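3.2 The jar and the spoon as a pair

Much of the earlier work on utensil storage treats the container as given and asks only how people arrange things inside it. We wanted to look at the container and the utensil together. A jar that once held food is one of the most common places to keep a spoon in the kitchens we visited in Woketholm, and it is a delightful object to study: clear, cheap, familiar to everybody, and far less steady than it looks. Five of the seven households kept at least one such jar beside the hob. None had bought it for the purpose.

The pair used in the main trials consists of a clear glass jar with a screw-thread neck and a single black spoon with a long, slender handle and a broad oval bowl. The lid of the jar was set aside for the whole study. The body of the jar is close to rectangular with softened corners, and this matters more than we had expected. A round jar offers the same footing in every direction. A squared one has a long way to tip across its corners and a shorter way across its sides, so the result of a clumsy placement depends on how the jar happens to be turned. In the home visits people turned their jars freely and rarely put them back at the same angle.

The spoon goes in handle first. That was the rule in every household but one, and it leaves the heavy end of the spoon above the rim, where a cook can see it and pick it out from its neighbours. With a crowded jar this works very well, as the other utensils hold the newcomer in place and add weight at the bottom. With an empty jar the first spoon is on its own. It leans on one point of the rim, and its weight sits high and off to the side. We call this the first-spoon problem, and we think it deserves a good deal more attention than it has had.

Trials were run on a flat white board laid over a wooden base. The plain surface makes the outline of clear glass easier to pick out against its own shadow, and we can recommend it warmly to anyone working with transparent kitchenware. Figure 2 gives the jar in the two positions discussed below.

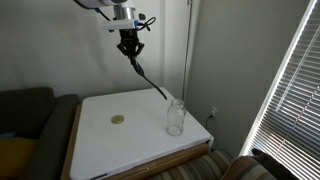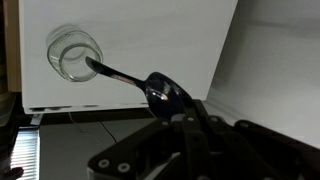
Figure 2. The glass jar upright on the board (first) and on its side, with the tip of the spoon handle inside the mouth (second).

We scored each placement in one of three ways. A placement was "settled" if the spoon came to rest inside the jar and the jar stayed upright. It was "leaning" if the jar stood but the spoon had to be supported, and "tipped" if the jar ended on its side for any reason. Pieter Maes suggested a fourth score for spoons that missed the mouth altogether, but we found that these cases were better kept as failed attempts and listed separately.

A tipped jar is interesting in its own right. In our first plan we meant to stop the trial there, stand the jar up and begin again. Watching people cook changed our minds. A cook with one hand busy will often go on and slide the spoon into a jar that is already lying down, then lift the two together, and the threaded neck gives the handle a ridge to press against on the way up. We now treat this as a proper way of filling the jar – one with its own faults, but a real one – and we scored it under the same three headings once the jar had been raised.

Two further points about the rim should be made before we turn to the results. First, the inner edge of a screw neck is narrower than the body beneath it. A handle that passes the neck therefore has room to swing, and the spoon may shift again after it seems to have come to rest. We waited until all movement had stopped before giving a score. Second, glass is slippery against a smooth handle. Nivaldo Leite tried a cloth lining in the foot of the jar during the pilot work at Hirnach and found it a great help, so much so that we left it out of the main trials. With the lining in place nearly every spoon settled, and there was little left to compare.

The household interviews asked about the same actions in plain terms: which way up the spoon goes, what else lives in the jar, what people do when it falls over. The answers were generous and often very detailed. One cook in Woketholm keeps dried beans in the bottom of hers, three fingers deep, and had worked out the right depth over a whole December of baking. Her jar was by far the steadiest we met, and section 4.1 takes up the question of added weight with her beans as its starting point.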